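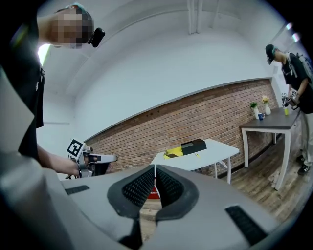

首页 | 检查记录 | 作业清单 | 设备 | 关于本站

家务与车间杂活作业检查表(附批注)
检查日期:2019年4月2日,星期二
检查人:Lino Bassi
复核:Hema Kurian
适用范围:Plunville 工作间,桌面整理、抽拉盒开合、小物件取放

本表回答一个问题:清单上的活,哪些现在可以交给机器,哪些还得由人来做。每项分“合格”“有条件合格”“不合格”。安全项不合格时,后面的作业项不评。上一版是去年11月的,编号已调整,引用旧编号的请自行更新。

一、场地

1.1 通道与地面
结果:有条件合格
批注:两张桌子之间要能让一个人正常转身。地面的碎屑和小零件在开始前捡走。人看见小东西会绕开或者顺手捡起来,Rener 底盘上的传感器对矮于轮缘的物件没有反应,上一轮就压过一枚垫圈。

1.2 线缆与插线板
结果:有条件合格
批注:设备区地上的线缆和插线板应归拢到墙侧或加盖线槽。人走过去会抬脚,带轮的机器不会。复查前由 Amado Panganiban 处理。

1.3 消防器材
结果:合格
批注:红色灭火器箱靠砖墙放在地上,正面有中文字样和图示。箱前不得堆放物品,收工时再看一遍。

1.4 桌面稳定性
结果:合格
批注:白桌和深色面的桌子都按压四角检查,无明显晃动。深色桌上的绿植、花瓶和杯子属于作业物件,不要当杂物收走。

二、人员与手持工具

2.1 握持姿势
结果:合格
批注:手持夹爪时手腕不要长时间内扣。连续操作满一段后换手或休息,由当班人自己掌握,不设硬性时长。

2.2 指垫
结果:合格
批注:逐个检查边缘有无翘起,表面有无油污。指垫沾油后夹杯子容易打滑,擦拭用无绒布,不用酒精泡。

2.3 标记块与标记板
结果:有条件合格
批注:黑白方块图案不得有折痕、污渍或反光胶带。固定件松动的当场拧紧,不要等到收工。Tonantzin Manríquez 提出,手套上的标记块容易碰到桌沿,建议列为每次开工必查,已采纳。

2.4 随身线缆
结果:有条件合格
批注:沿前臂走的线要留出伸直手臂的余量,并在肘部附近固定一次。背包带和线不要绞在一起。

2.5 刀具类小工具
结果:有条件合格
批注:凡是形状像美工刀的工具,一律按有刃处理:不用时收刃,递交时柄朝对方,刃口不对着另一只手。戴手套不算防割措施。机器目前不参与任何刀具作业,这一条没有例外。

2.6 抽拉盒开合
结果:人工合格,机器有条件合格
批注:标准动作是一手稳住黑色外套,一手拉黄色内盒,拉到能看见盒内即停。Stesutel 夹爪能拉开,但外套会跟着在桌面上滑。本轮记录1,424次尝试,其中655次内盒拉到位而外套没有移位。人做这个动作基本不用想,两只手自己会配合。单臂机器要先把盒子抵在挡块上,等于替它摆好了一半。

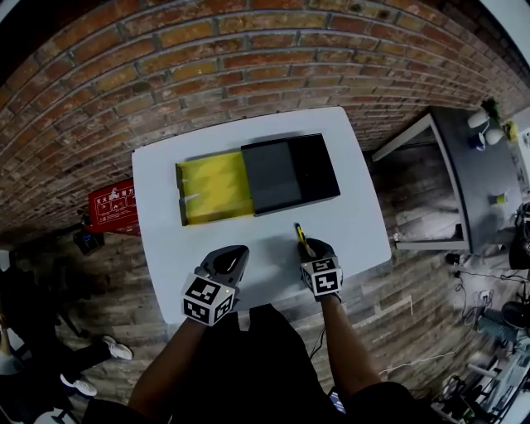
三、机器能否接手

3.1 取放杯子
结果:有条件合格
批注:空杯可以。杯里有水的不评,Aoki 手臂减速段有一下顿挫,水会洒。花瓶重心高,同样先不交给机器。

3.2 扶正绿植
结果:不合格
批注:叶片遮住盆口以后,夹爪反复去夹叶子。五次里有四次需要人叫停。这个活仍由人做。

3.3 擦桌面
结果:有条件合格
批注:平面中间擦得比较均匀,桌沿和物件根部擦不到。擦之前要有人把东西挪开,擦完再放回去。算上这两步,不比人直接擦省时间。

3.4 捡地面小物
结果:不合格
批注:木地板的板缝会被当成物件边缘。Crescencio Varela 认为换个光源角度能改善,下一轮单独试,本表不改结论。

3.5 急停
结果:合格
批注:两处急停均测试,按下后手臂停住并保持位置。注意手臂停住时夹爪不松开,夹着的东西要由人托住再释放。新来的人容易漏掉这一步,已在按钮旁贴了说明。

四、检查人意见

目前可以放给机器的是空杯取放和平面擦拭,都要有人在场,物件要事先摆好。开抽拉盒可以继续练,不排入日常。其余照旧由人完成。

Hema Kurian 复核时不同意把3.3列为有条件合格,她认为需要人前后各动一次手的活,应该算人在做。我保留原评级,分歧记在这里,下次开会再定。

待整改:1.2 线缆归拢;2.3 手套标记块固定件换新;2.4 补发肘部绑带。整改后只复查这三项。

相关条目
抽拉盒挡块的做法和尺寸
手持夹爪指垫更换步骤
急停后如何安全取下物件
去年11月版检查表(旧编号)

联系我们 | 版权所有 Plunville 工作间 | 返回顶部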